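Couples should talk about money in the kitchen

My husband and I went two years without saying a word to each other about what we earned. We talked about our parents, our health, our exes and, yes, our sex life. But if either of us had asked to see the other's bank statement, it would have felt like reading a diary.

I don't think we were unusual. Most of the couples I know in Waltport would sooner describe their wedding night than their credit card balance. I think this is a mistake, and I think it does more harm to relationships than most of the things magazines warn us about.

Sex gets plenty of advice. There are columns, podcasts and whole shelves at the bookstore. A couple with trouble in the bedroom at least knows that other couples have it too. A couple with trouble over money usually believes they are the only ones on the street, and they keep quiet until a bill arrives that one of them can't hide.
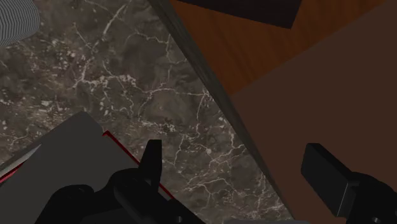
Our own bill was for a car repair. It was not huge, but I had counted on savings that he had already used to help his brother. He had not lied to me. I had never asked, and he had never brought it up. We argued until after midnight, and very little of the argument was about the car. I wanted to know why he hadn't trusted me with it. He wanted to know why he should have to ask permission to help his own family. Both were fair questions and we should have had them out long before.

A friend passed along a worksheet by Zeeshan Pirzada, a marriage counselor who used to run evening classes at the Gilani Center. Most of it was ordinary. One part stuck with me. He asks each person to write down what money was like in the house they grew up in, and to read it out loud before anyone mentions a number. My husband's page was full of relatives who lent and borrowed all the time. Mine was about my mother hiding envelopes of cash. After that I understood the fight a good deal better.

So now we talk once a month, at the kitchen counter, for around 40 minutes. We tried doing it in bed and it was a terrible idea. We tried a restaurant and kept our voices so low that we missed half of what was said. The kitchen works. One of us can get up and make coffee when it gets tense. 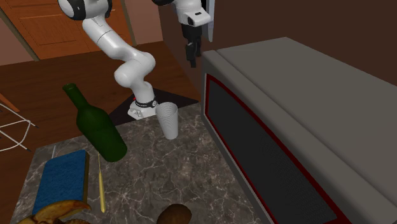

A kitchen counter is as good a place as any for a hard talk.

Some people will say this takes the romance out of things. I have heard it from my sister, who also says that separate accounts saved her marriage. Maybe they did. I have nothing against separate accounts. My complaint is with separate secrets, and you can have those with a joint account too.

I would also say it early. Dating couples are told to discuss children and religion before they move in together. Debt belongs on the same list. It may be an awkward evening, and a few people will learn something that makes them leave. I would still want to know before signing a lease.

We still disagree. He thinks I save too much, and I think he says yes to his brother too quickly — last month we went over it again and settled on an amount neither of us loved.

5 comments

Bunberg
My wife and I do this in the car. You don't have to look at each other.

reveo_mom
Easy to say when both people have an income. I stayed home with the kids and every one of these talks felt like a job review.

Tess
@reveo_mom Same here. It got better when we stopped calling it his money.

Bunberg
That's a fair point, we both work so I hadn't thought of it.

oldporch
Married a long time, never discussed it once, no complaints. Then again she does the taxes.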